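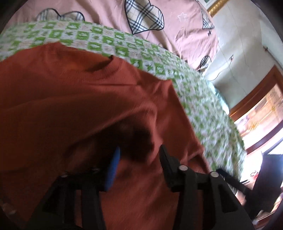 Slide 1: Orange knit top on the bed, patterned blanket and pink duvet behind

Good evening, and thank you all for squeezing in. (Wait for the back row to settle. Thank Dineo for the chairs.)

So I want to start with the bed, since that's where most of our laundry ends up, at my place anyway. Look at the orange first. It's a big soft piece, and it's lying at a slant with one part all bunched up, and you can already feel yourself wanting to grab it right there, can't you? Most of us do. We grab the bunch and shake, and then we wonder why the hem comes out crooked.

What my aunt Loan taught me is to go looking for an edge before anything else. There's a nice rolled one at the upper left – point to it – and I would start from something like that every time. Follow it along with your fingers until you reach a seam, then lay the piece flat and smooth outward from the middle.

(Pause here. Ask who folds on the bed and who folds on a table. At the Calero evening it was nearly all bed.)

Now the covers underneath. I love these, the little green stars and leaves, and those plaid hearts on the pink! But a busy print makes it harder to see whether your fold is straight, so pull the blanket smooth first, or lay down a plain towel.

Hand out the practice shirts, 10 per table. Bình has the spares. Give them 9 minutes, then on to sleeves.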